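# Grellance: what to buy for a bin-picking cell

Shopping notes and cost sheet for the Grellance picking bench. Last edited Nov 21, 2023.
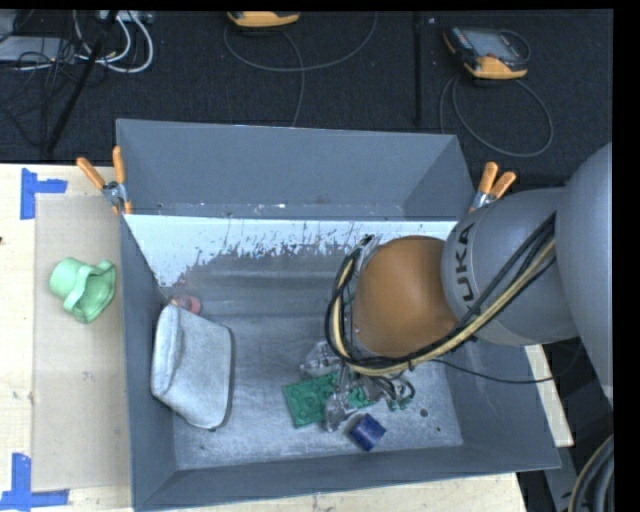
Reinaldo Vieira wrote back on the first draft that we should price the fingers before the arm: fingers are what you keep reordering, and his group ran out in May with the arm still under warranty. Good point, and it moved a whole section of the sheet!

So `consumables.csv` now comes first. It covers fingers, tubing, cable ties and blue tape, with a reorder level for each. I'm really happy with how much easier it makes planning a second bench.

## Files

- `consumables.csv`: 183 rows, one per part
- `capital.csv`: arm, controllers, table, bins
- `quotes/`: supplier replies from Nosta and Vaslow, good for 90 days
- `plan.md`: what we buy first if only half the money arrives

## Small stuff worth a budget line

Spring clamps (the cheap orange-handled ones are great, get extra), a deep grey bin with sloping walls, and floor space for the controllers and their cables. We left that last one out of the first plan and had to redo the layout. Cable dressing along the arm took 2 afternoons, so it now has its own labor row.

## Not covered

Shipping, import duty, and training hours. Sorcha Tully has a draft for training and it's looking good.

Corrections to prices are very welcome. Please put the quote date in the commit message.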